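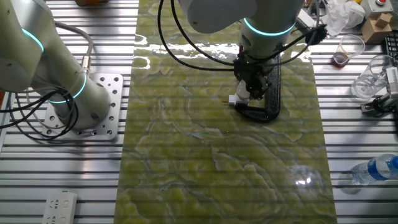
# Rildale Marine Fossil Records

4 min read

Filed under: Earth Science / Open Data

The table lists 2,095 fossil specimens logged from limestone and shale beds between Hosside and Rildale. Each row is one specimen. Field work ran until October.

## Columns

- `bed_id`: bed code, numbered upward from the base of the section
- `taxon`: lowest rank the identifier would sign off on
- `elev_m`: elevation in meters; the highest bed is at 700
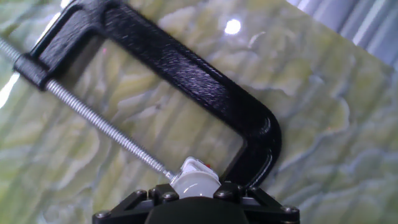

- `prep`: cleaning method, blank if untouched

## Known problems

Beds 3 and 15 were logged twice under different codes. The Dafis quarry rows use the older bed scheme and need the lookup file before any join.

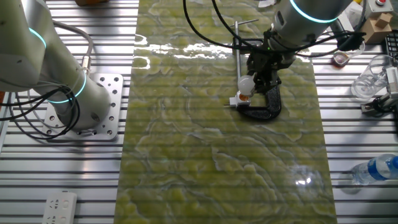
Hywel Vaughan objects that the lookup file treats the Dafis shale as one bed, and that brachiopod rows from its upper part should be left out of range charts until the quarry face is logged again. His note is open as an issue.

Crinoid stems with no cup attached are entered as `Crinoidea indet.` and carry no genus.

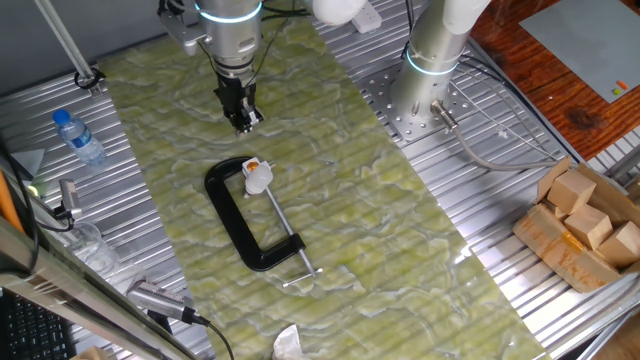 ## Loading

Files are UTF-8 CSV, comma separated. Missing values are empty strings. The Veveck script checks bed codes on import and stops at the first bad row. Send corrections to Nest Ruddock with the row number.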